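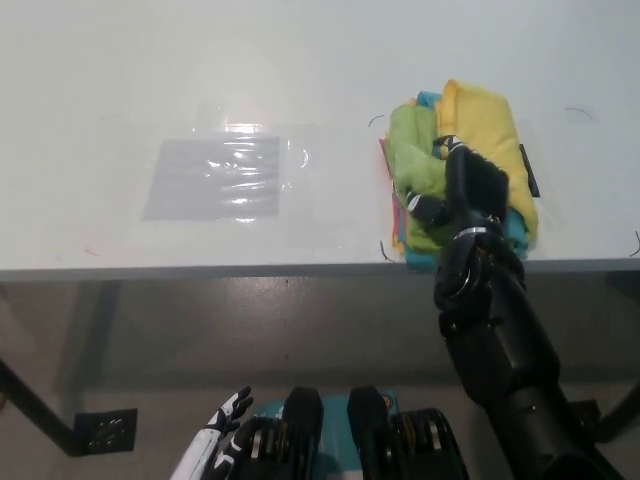 Plurken Community Learning Team

Progress report to the Juvura Fund, August 2024

The grant was awarded to run evening English and numeracy classes at two sites, Klinhom and Toltine. Both sites are now open. Klinhom started on time. Toltine started three weeks late while we waited for the fire certificate, and we have added sessions at the end of term to make up the hours.

Enrolment and attendance

We have enrolled 128 learners against the target in the original bid. Most of them came through the two primary schools and the health centre. Attendance has been steady at Klinhom and patchy at Toltine, where many learners work shifts at the packing plant and get their rotas only a few days ahead. Rohani Chin has rewritten the Toltine timetable so that each lesson is taught twice a week, once early and once late. Learners can go to whichever one they can manage.

53 learners have sat the entry level reading test. Results are due back next month and will be in the next report. Numeracy has been slower to fill. Several people told us at enrolment that they did not want to be tested in maths again, and we have changed the wording on the leaflet.

Staffing

Farah Setiawan took over as lead tutor in the spring. We still have one part-time post to fill at Toltine. It has been advertised twice and we had one applicant, who withdrew. Cover is coming out of the existing team for now, and this can't go on past the autumn.

Spending

We are within budget overall. Printing is overspent by £600, mostly workbooks, as the old edition went out of print and the new one costs more. Travel is underspent. We would like to move the travel money across to printing and ask for your agreement to do so.

Crèche

The crèche at Klinhom is full on both evenings. There is a waiting list, and roughly 40 per cent of the people on it say they can't start a class without a place.

Next period

Fill the Toltine post. Report the reading results. Get a price for a second crèche room.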